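Ronder Stone Supply
Home / Countertop Care / Sealers / Fidudora Penetrating Sealer

Fidudora Penetrating Sealer for Marble and Other Natural Stone
Made by Evangelista
In stock. Ships from our Flukuvley warehouse. Store pickup available at the front counter.

Fidudora is a water-based penetrating sealer for polished and honed stone indoors. It goes on with a cloth or foam pad, soaks in, and gets wiped off. It does not leave a film and does not change the color of most stone. It is the sealer we use on the slabs in our own showroom and the one we send home with every countertop we install.

It is sold by the bottle. One bottle covers roughly 84 square feet of polished marble. Honed marble, limestone and travertine drink more, so plan on getting less out of the bottle with those. A typical kitchen with an island can be done with a single bottle and some left over for touch-ups.

What it is for

Kitchen counters, islands, backsplashes, vanity tops, window sills, fireplace surrounds and stone table tops. It can be used on marble, granite, limestone, travertine, onyx and unglazed tile. It also works on cement grout.

What it is not for

Do not use it on quartz composite, solid surface, glazed porcelain, laminate, or glass. These do not absorb sealer, and it will dry on top as a haze that takes a lot of rubbing to get off. Do not use it on exterior paving or in a steam shower. Evangelista makes a different product for outside work and we can order it.

If you do not know what your counter is made of, bring in a photo of the edge and the underside, or call. Quite a few counters sold as marble in rental units are composite. The underside usually settles it.

Does my counter need sealing?

Put a tablespoon of water on a clean, dry part of the counter and leave it for ten minutes. Wipe it up and look at the stone from the side. If there is a darker spot where the water was, the stone is absorbing and it is time to seal. If the stone looks the same, leave it alone for now and test again later in the year.

Test more than one place. The area by the sink and the area by the stove wear faster than the rest, and a counter can pass in the corner and fail by the faucet. On a light stone the dark spot is easy to see. On brown, gray and black marbles you may need to get a flashlight and hold it low.

Some dark marbles hardly absorb at all. We have had customers put on coat after coat and wonder why it would not soak in. If the water test says no, the sealer will just sit there.

Marble colors and what to expect

White and cream marbles show coffee, wine and oil right away, and owners of these tend to seal on schedule. Green marbles are often tight and need little. Brown and brown-gray marbles with light veins fall somewhere in between. The dark field hides stains well, but the veins can be a softer mineral than the stone next to them and will take in oil on their own. Check the veins when you do the water test, particularly the wide ones.

Dark polished marble also shows things that light marble does not. Flour, hard water rings and dried soap are all more visible. None of that is a sealing problem and a second coat will not fix it. Use a neutral stone cleaner and dry the counter with a towel.

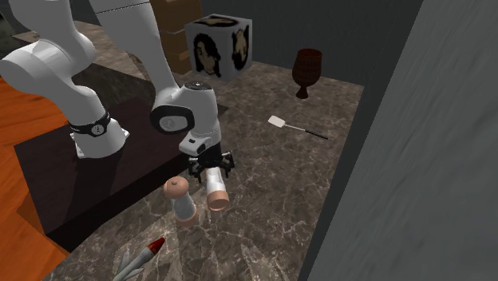
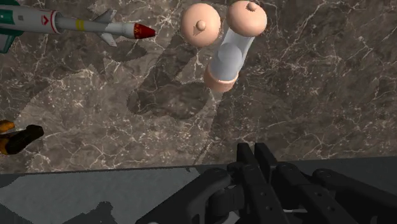

Brown marble with white and tan veins. 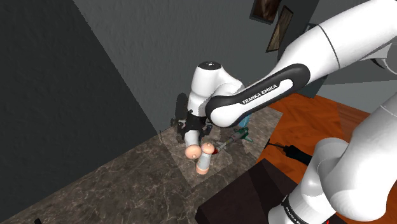
Etching is a separate matter. Lemon juice, vinegar, tomato and most bathroom cleaners react with marble and leave a dull mark. Sealer does not stop this. No penetrating sealer does, whatever the label says. What Fidudora will do is slow down staining so that you have time to wipe up a spill. If you want a kitchen where nobody has to think about lemons, look at our granite and quartzite pages before you buy marble.

Small etch marks on polished marble can be worked out by hand with polishing powder, which we carry. Large ones need a refinisher. On honed marble they blend in over time and many people stop noticing them.

How to apply

Read the label first. The label has the safety information and it takes priority over this page.

Clean the counter with a neutral cleaner, rinse, and let it dry overnight. Do not seal damp stone. If the counter was installed in the past few weeks, ask your installer whether the adhesive and seam filler have cured.

Take everything off the counter, including the small appliances at the back that never get moved. Tape off unsealed wood, painted trim and stainless steel.

Shake the bottle. Pour a small amount on a lint-free cloth or a foam pad and wipe it on in an even layer. Work in sections you can reach without leaning. Keep the surface wet with sealer for five to ten minutes and add more where it soaks in quickly.

Wipe off everything that is left on the surface with a clean, dry cloth. Turn the cloth often. This is where most problems come from. Sealer left to dry on polished stone turns into a gray smear, and the counter looks worse than before you started.

Wait 2 hours, then put on the next coat the same way. Two coats are enough for polished marble. Honed limestone and travertine may take 3.

Keep the counter dry until the next day. You can set light things on it once it no longer feels tacky, but keep water and food off overnight.

If you get haze

Put a little fresh sealer on the hazy area, let it sit for a minute to loosen the old layer, and rub it off with a dry white towel. Do a small area at a time. If the haze has been there for more than a few days, call us before trying anything stronger. Do not use steel wool, a razor scraper or a powdered cleanser on polished marble.

How often

For kitchen counters that get daily use, test every six months and reseal when the test fails. For most polished marble that comes out to once a year, sometimes longer. Bathroom vanities last longer between coats than kitchens do. Fireplace surrounds can go years.

Our shop foreman, Alcides Vieira, tells customers to do the water test in June and again when the heat comes on in the fall. Any two dates will work as long as you remember them.

Day-to-day care

Wipe up spills. Use a neutral cleaner or a few drops of dish soap in warm water, and rinse if you use soap. Dry with a towel. Use trivets under hot pans and coasters under glasses. Put a tray or saucer under anything that holds oil. Salt and pepper grinders should be lifted and not dragged, as the grit that collects under them will scratch a polished surface. The same goes for toasters and canisters with hard feet. Felt pads help and cost very little.

Do not sit or stand on the counter, especially near the sink cutout or the cooktop cutout. The stone is narrow there and can crack.

Product details

Type: water-based, penetrating, no topical film
Finish: natural, no added gloss
Odor: mild
Use: indoor only
Food contact: suitable for food preparation areas after full cure, per the label
Cleanup: soap and water while wet
Storage: keep the cap tight, store above freezing
Shelf life: 2 years unopened

A bottle that has frozen is no good even after it thaws. It separates and will not mix back together. In the winter months we hold orders to very cold areas until there is a warm enough stretch for shipping, and we will email you if yours is being held.

Questions we get

Will it darken my stone? On polished marble, no change that we have been able to see. On honed limestone and some honed gray marbles there can be a slight darkening that fades as it cures. Always try it first in a spot that does not show, such as behind the faucet or under the microwave.

Can I put it over another brand? Usually yes, if the other product was also a penetrating sealer. If the old sealer was a topical coating, or if wax has been used, that has to be stripped first.

Do I need to seal the backsplash? Behind the stove, yes. The rest is up to you.

Can I cut on sealed marble? No. Sealing does not make the stone any harder. Use a board.

My counter has a resin-filled seam. Will the sealer hurt it? No, but wipe the seam promptly. Sealer does not soak into resin and will haze there first.

Is it the same as the sealer my fabricator used? If we fabricated your top, yes. Otherwise ask them. Most will tell you.

Ordering and returns

Unopened bottles can be returned with the receipt. Opened bottles cannot. If a bottle arrives leaking, keep the box and send us a picture of it and we will replace it. Contractors who have an account with us can order by the case. Þórey Hedegaard handles contractor accounts and can also set up delivery to a job site in the Flukuvley area.

Often bought with this item

Neutral stone cleaner, quart
Marble polishing powder
Foam applicator pads
Lint-free cloths
Felt pads, assorted sizes
Poultice powder for oil stains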